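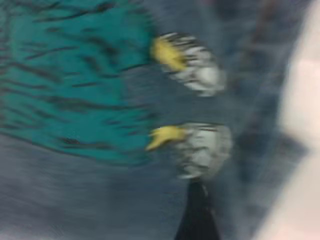
Teal, with a little yellow. From "The Trial Month," a short story by Yolotzin Escobedo.

My sister signed up for the Ravavier in January, when the twins were three and the laundry had taken over the dining room so completely that we ate Sunday lunches in the kitchen with our plates on our knees. The deposit was $300, which she put on the card she keeps for emergencies, and when I raised an eyebrow she waved at the dining room door (it no longer closed) and asked me what I would call that, then.

You didn't buy a Ravavier, you understand. You took it for a month, and a man from Fortin came out and bolted it to your table, and at the end of the month either you kept paying or he came and unbolted it. He was a very tall young man with a soft voice, and he spent most of a morning on his knees under Mom's old table while the twins handed him things he hadn't asked for. Before he left he gave my sister a booklet with 548 on the cover, the number of our machine, and told her it would be slow the first week and we shouldn't take that to heart.

I was between apartments then and sleeping on her sofa, so I got the job of keeping the log. Fortin wanted a log. What went in, what came out, any remarks. I have always been a person with remarks, and I filled the first pages before the machine had gotten through a single basket. I wrote that it hummed on one note, a low one, and that the cat had moved upstairs. I wrote that it was good with towels and hopeless with fitted sheets, and that I couldn't hold this against it, being hopeless with them myself.

It was supposed to leave toys alone. The booklet said so, in a chapter about "non-laundry items," but the twins didn't read and they had very firm ideas about who deserved a turn. Every evening they lined up on the step stool with whatever they loved best that day, and every evening something soft and brightly colored got lifted, considered, and put down again a little to the left. I wrote, "Toys: does not fold. Does not seem to mind." My sister read that over my shoulder and laughed until she had to sit down on the stairs, and I remember thinking I hadn't heard her do that since before the divorce.

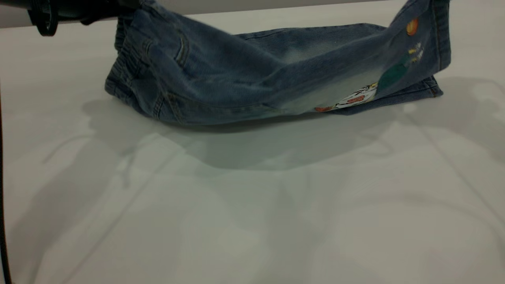 The log had a column for time, and I was strict about it at first, writing down when each thing was picked up and when it was finished with, as though somebody in an office in Tavberg was waiting on my numbers. Then came the evening of the little jeans, and I let the column go. They were Mateo's, the ones with the gathered elastic waist, and down one leg ran the patches: the round orange one, the dark green one, the white one with the cartoon on it that he used to talk to in the car. The black gripper was at the waist end and that leg was up off the table, patches and all, and Mateo, up on his stool, went perfectly still. "It's showing me," he said. I had the pen in my hand and I didn't write a thing.

"It's showing you what, honey?" my sister asked from the doorway.

"My pants," he said, with great patience.

Well, after that you couldn't keep him away. He brought the jeans to the table every day, clean or dirty, and if they were in the wash he brought the booklet and turned its pages for the machine, telling it what was on them. Lucía, who is the practical one, asked whether it could do shoes.

The tall young man came back on the last day of the month. My sister had done the arithmetic the night before, on the back of an envelope from Skandley, the electric people, and the arithmetic was that a year of it came to 2000 dollars and she did not have that, not for towels. She'd told the twins at breakfast. Lucía nodded and went on eating. Mateo got down from his chair and went and put the jeans on the table, spread out as flat as he could manage.

"One more?" the young man said. He had his wrench out already. He looked at my sister, and she looked at me, and I, for some reason, looked at the log.

"One more," I said. "I'm behind on my remarks."

So he put the wrench away and accepted a cup of coffee, and we all pulled up chairs, and my sister reached over and switched the thing on.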